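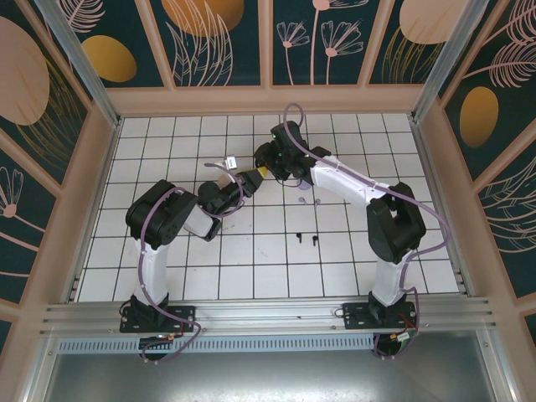
Small pegs in lavender and black on the white tiles at Briststead. Scuffs show on several of the tiles.

Tile game from Briststead to get a second printing

A small game played with coloured pegs on ordinary floor tiles will go back into production in the new year after its first run of 200 sets sold out, its maker said in December 2023.

The game, called Brument, has no board. Players use whatever tiled surface they have, and the grout lines mark out the squares. It is made by Fiore, a small workshop in Briststead that until now has mostly turned out replacement pieces for older board games.

Designer Evaristo Fabbri said the idea came from a kitchen floor in a rented house where he lived as a student.

"We didn't own a board of any kind," he said. "We had a bag of odd pieces from games that had gone missing over the years, and we had a floor. The rules were terrible at first. You could win on your second turn if you went first, and it took us most of a winter to fix that."

In the finished version, each player starts with pegs of one colour along their own side of the playing area. Pegs move one tile at a time and can be stood beside another peg of the same colour to make a pair. A pair blocks the tile it stands on and the line behind it. A flat disc is used to claim a tile for the rest of the game, and each player may put it down only once.

The aim is to get a pair to the far side while keeping the disc in play. Most games take less time than a cup of tea, Mr Fabbri said, although he has watched one between two sisters in Mullititz that had to be put off until after dinner.

The playing area is 6 tiles by 6 for adults. A shorter game, suggested for children aged seven and up, uses four tiles by four and leaves out the disc. The small pieces make it unsuitable for younger children, and the box carries a warning to that effect.

Sets come in a cloth bag with a folded rule sheet. The first printing of the sheet had an error in the section on blocked lines, and buyers who have the old version can ask Fiore for a corrected one at no charge. The error is in the diagram only. The wording beside it is right.

Raffaele Pagano, who handles orders and packing for the workshop, said most of the early sets went to homes in Briststead and Mullititz, with a smaller number posted interstate. He had expected the stock to last well into autumn.

"People bought one and then came back for another to give away," he said. "I think the bag helped. It fits in a coat pocket, and there's nothing to unfold except the rules."

The question buyers ask most often, he said, is whether the game works on large modern tiles. It does, but players end up on their knees, and anyone with very large tiles may find they don't have enough of them in one room. Bathroom walls are no use at all. Small mosaic tiles are also out, as the pegs will not stand up reliably when the joints are close together.

Light tiles with dark grout are the easiest to play on, especially in the evening, according to the rule sheet. Where tile and grout are much the same colour, players are advised to agree on the corners of the playing area before they start and mark them with something – coins will do.

Plain pale tiles also make it easier to keep track of the darker pegs. The lavender ones were chosen after a grey set proved hard to see on anything but a dark floor. Mr Fabbri said he had wanted green, but the dye came out differently with every batch and he gave up on it.

Old or worn floors are fine. A few marks make no difference to play, and some families have begun naming their scuffed tiles. One household in Mullititz sent in a page of its own rules, under which a peg that stops on a particular stained tile must miss a turn. Mr Fabbri has pinned it up at the workshop but does not plan to adopt it.

There will be some changes for the second printing. The pegs will be slightly wider at the base, following complaints that they fell over when someone walked past. The disc will be a little thicker so that it can be lifted from a smooth floor without a fingernail. The bag will get a proper drawstring in place of the ribbon, which frayed.

The price will go up to cover the thicker disc, though Mr Pagano said the new figure had not been settled. People who already own a set will be able to buy the wider pegs separately, in lavender or black. Old and new pegs can be mixed in the same game.

Mr Fabbri has also been working on a version for more than two players. It needs another colour and a larger floor, and he said the opening moves were still too slow. He has tried it out on friends in the corridor behind the workshop with mixed results.

"Someone always gets stuck in the corner with nothing to do," he said. "Until I can sort that out it stays here."

Fiore is taking names for the second printing now and expects to send sets out in February. Orders will be filled in the sequence they are received, and people who missed out on the first run and left their details at the time do not need to do so again. Those who live in Briststead can pick up their set from the workshop and save the postage.

A playing afternoon is also planned at the Briststead hall once the new sets are ready. The hall's entry and kitchen are both tiled, which should leave enough room for several games at once. Entry will be free, and spare sets will be available to borrow. Players are asked to bring a cushion.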